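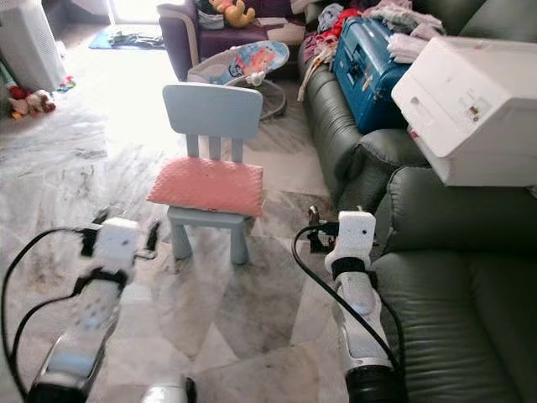 6 Erster Greifversuch im Wohnraum

Voraussetzung: Die beiden Arme sind nach Abschnitt 5 verkabelt, die Software Stornard läuft auf dem Rechner und der Not-Aus liegt in Reichweite einer Hand, die gerade keinen Kaffee hält.

Als Probestück hat sich beim Zeremex-Nachbau ein Kinderstuhl bewährt. Er ist leicht, hat eine Lehne mit Streben und verzeiht mehr als der Lötkolben.

1. Stuhl mit freier Fläche nach vorn aufstellen. Die Arme brauchen den Platz zum Ausholen, auch wenn die Bahnplanung das Gegenteil behauptet.

2. Gurte an beiden Armen nachziehen. Klettband gilt in diesem Handbuch als vollwertiges Maschinenelement. Wer das anders sieht, darf die Halter gern fräsen und uns die Rechnung zeigen.

3. Kabel in einem lockeren Bogen am Arm entlangführen. Jeden Arm einmal von Hand durch den ganzen Bereich bewegen. Spannt das Kabel irgendwo, Schritt 3 wiederholen. Spannt es nirgends, trotzdem wiederholen.

ACHTUNG: Kinder, Katzen und hilfsbereite Verwandte bleiben während der Fahrt aus dem Raum. Der Arm bremst bei Widerstand, aber erst, nachdem er ihn gründlich geprüft hat.

4. Im Menü »Cerkum« die Greifkraft auf Stufe 2 stellen. Stufe 7 existiert, weil jemand im Forum darum gebeten hat. Für Kunststoffmöbel ist sie nicht gedacht.

5. Kopfkamera und Handkameras starten und die Bilder nebeneinanderlegen. Der Stuhl muss in allen Ansichten erkannt werden. Blanker Marmorboden ist dabei ein eigenes Kapitel: Fällt Tageslicht flach darauf, hält die Tiefenschätzung die hellen Stellen gern für ein Loch, und der Arm zögert mit einigem Recht. Vorhang halb zu, Belichtung fest einstellen, neu starten.

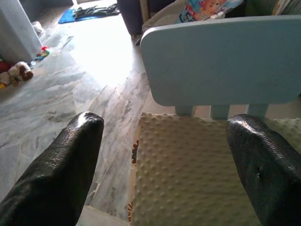
Für die Annäherung die Finger links und rechts der Stelle ausrichten, an der zugegriffen werden soll, und erst dann absenken. Gut geeignet sind die Streben unter der Lehne. Das Polster ist als Ziel ungeeignet: Es gibt nach, der Kraftsensor meldet Erfolg, und angehoben wird am Ende nur das Kissen.

6. Mit »Einzelschritt« zufahren. Nach jedem Schritt die Kraftanzeige ablesen, dann den nächsten freigeben.

7. Stuhl eine Handbreit anheben, halten, absetzen. Erst wenn das sechsmal hintereinander klappt, den zweiten Arm zuschalten.

Hinweis: Verliert Stornard den Stuhl beim Anheben, sucht das Programm den nächsten Gegenstand mit ähnlicher Farbe. Diese Funktion lässt sich unter »Vishwakarma / Ersatzziel« abschalten. Ab Werk ist sie eingeschaltet. Wir haben darüber diskutiert und verloren.

Nach dem Versuch die Arme in Parkstellung fahren und erst danach den Strom abschalten. In umgekehrter Reihenfolge parken sie auch, nur schneller und auf den Fliesen.

Kommentare (4)

lötzinn_und_reue
Schritt 3 dreimal gemacht, Kabel hing trotzdem am Ellbogen fest. Mit einem zweiten Klettband kurz vor dem Greifer ging es dann.

nordkeller
Kann man statt des Stuhls auch einen Hocker nehmen? Meiner hat keine Lehne.

achse6
@nordkeller: Geht, aber dann am Bein greifen und in Schritt 4 eine Stufe höher. Bei mir kippt er sonst weg.

fraesmichel
Danke für den Tipp mit dem Vorhang. Ich hatte schon die Kamera im Verdacht und zwei neue bestellt. Falls also jemand welche braucht …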